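Household Storage, evening class, Kurville Adult Learning
Session 6 notes: baskets, trays and the stuff that lands on tables
Tutor: Olga Olmedo

Hello all, and thanks for such a lively session last week! I got through maybe half of what I'd planned, so these notes fill in the rest. Bring them with you on Wed 12 May, and bring a basket too if you can carry one on the bus.

We'd got as far as shape. My own view (Ivar Wallin disagrees, and he's welcome to say so again) is that a rectangular basket earns its place on a table far better than a round one. It sits against a wall, it sits next to another rectangular one, and post lies flat in it. Rounded corners are kinder to sleeves and shelves than sharp ones.

Sides next. Sloping sides make it easy to get your hand in, but measure the top as well as the bottom before you buy for a shelf. I bought a lovely one from Jolar years ago that fitted beautifully at the base and stuck out 2 inches at the rim. It lives on the landing now and holds gloves.

Then the weave. An open weave in the walls keeps things light and lets you see a bit of what's inside, though pins, beads and pencil stubs will find their way out of it. Look for a closer weave on the floor of the basket, and a good thick braided rim, as that's where your hands go every time you lift it.

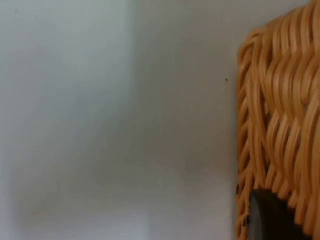
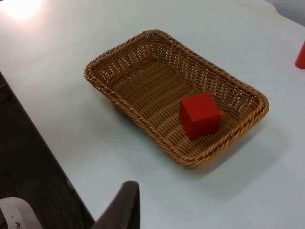
Cleaning came up at the very end and I rushed it, sorry! Tip the basket out, go over it with a soft dry brush, then wipe with a barely damp cloth. Real willow wants to dry slowly, away from the radiator. The synthetic sort is much less fussy and you can be rougher with it.

For homework, pick one table at home and clear it completely. Put back only what you use there, in one basket, and leave it for a week. Jot down whatever turns up that doesn't belong. My list last October ran to 47 things, and most of them were pens.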